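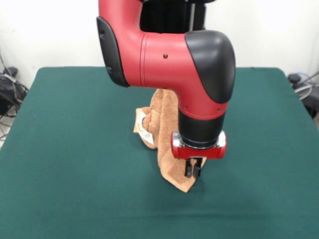 Kolport asks if the checklist must be done again when only the towel is changed and the arm stays where it was. He thinks the short part is enough for that.

Muro Student Robotics Club
Checklist before the towel folding practice, Friday group
Filled in by: Lena Wilczyńska

1. Emergency stop is in reach of the operator. OK.
Comment: I pressed it two times and the arm must be enabled again after each press. Please do not skip the second press.

2. Cables on the floor. NOT OK.
Comment: There are many loops on both sides of the table. They should be tied together and moved to the wall before somebody walks there. 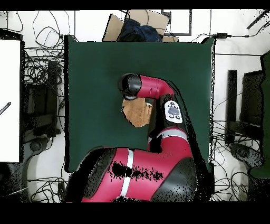 The same goes for the power adapter cable, which I want to have taped down at both ends. I ask for this since April.

3. Speed limit. OK.
Comment: Set to 30 percent for new members, also when the team from Skalton visits us.

4. Green cover on the table is flat and does not slide. CHECK AGAIN.
Comment: I pulled each corner by hand. One corner moved a little.

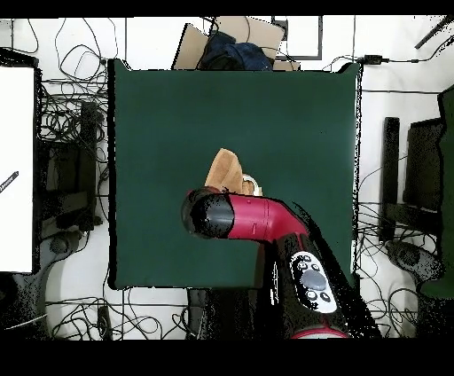
Who may stand next to the table while the arm is enabled?
Only the operator, and the second person stays behind the chairs with a free way to the door.

5. Gripper fingers. OK.
Comment: Screws are tight. The rubber was changed after 3,000 cycles, as written in the McIver notebook. Next change is in 17 days.

6. Towel. OK.
Comment: No loose threads. Start with one corner only, and open the gripper fully before you go down.

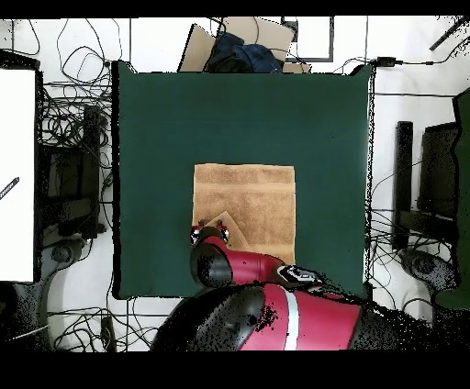

If the fingers touch the table, stop the program and write the height in the log. Do not correct it by hand while the motors are on.

7. Boxes and clothes behind the table. NOT OK.
Comment: Please take jackets to the hooks. Boxes go to the storage room.

Result: practice may start when points 2, 4 and 7 are repaired. Signature of the operator is still missing.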